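How I Clear Off a Crowded Kitchen Counter

Posted by Albertina Louro

My counter gets out of hand fast. I put down one box of tea, then a plate of something, and before long I'm making a sandwich on a patch the size of a postcard. So this is my routine, and it takes me 10 minutes (13 if I stop to snack).

Start with the cutting board. It's the biggest flat thing you own, so pick its spot first and let everything else work around it. I like mine in the middle, next to the toaster oven.
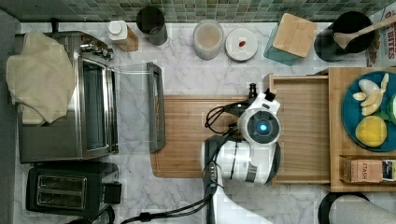 Next, the small stuff. Tea goes in a tray or a compartment, somewhere it can stand up and you can read the label. Towels get folded and hung on a hook - I'm terrible about this one, mine always end up on top of the oven. Please take yours off before you turn it on! And close the oven door while you're there, you'll get a good bit of counter back.

Now for drawers. If you have a wooden one, pull it all the way out and empty it before you decide what lives there. Wipe the grooves with a barely damp cloth and leave it open until it's dry. My friend Pallavi skips the drying part and her spoons smell like a basement.

Canisters and snack containers go last, pushed back but still easy to grab.
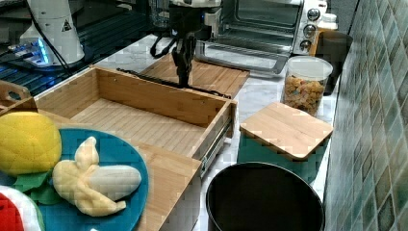
Drawer emptied out, with the canister and snacks over on the right.

Put back only what you've used since October. The rest can go in a box in the hall closet, and if you don't miss it, give it away.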